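From: Loretta Ambrose
To: Jellstead Owners List
Date: 21/12/2019
Subject: Re: Selling in the spring – what did your agent charge?

Tyson Bergeron wrote:

> We want to list our place on Mbeki Lane by April. Two agents have been through so far. One wants us to replace the upstairs carpet first and the other says to leave it alone and price for it. Has anyone here sold lately, and did you fix things up or sell as is? Also, who did you use for the closing?
>
> Tyson

Tyson,

We sold 112 Vullen Court in August, so this is fairly fresh. We had the same argument over carpet. In the end we left it and gave the buyers a credit at closing. They told us they were going to put in hardwood anyway, so new carpet would have been money thrown out.

What we did spend on was paint in the front hall and kitchen, and a good cleaning. Our agent was Miroslava Ondrejka at Daltmont. She had us clear the counters and take down most of what was on the walls before the listing went up.
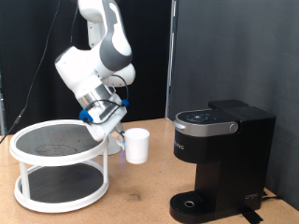 We were on the market 36 days. We had 2 offers, both under asking, and took the second one because the buyers didn't have a house of their own to sell. The first offer was a little higher but came with that condition, and I didn't want to wait on it.

Get the association paperwork early. The buyer's lender asked for the bylaws, the current budget and a letter saying our dues were paid up. The letter took longer than anything else, and there is a $241 fee for the full packet. Xiomara Obi in the management office handles it. Email her and put your unit address in the subject line.

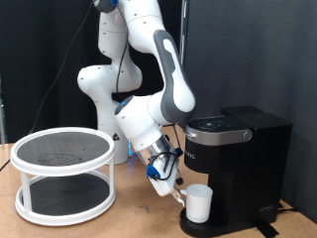 On the inspection, ours flagged the water heater and a loose railing on the back steps. I would fix any railing now – it is a small job and it looks bad in a report. The water heater we negotiated.

For the closing we used Lyle Montoya. He answered the phone himself and his bill matched what he quoted. He was out of the office for part of the summer, so ask about his dates.

As for the commission, I'd rather not put the number on the list, but write me directly and I'll tell you. Ask both agents whether it covers the photos. Ours did.

Loretta
Formerly Vullen Court, now over by the school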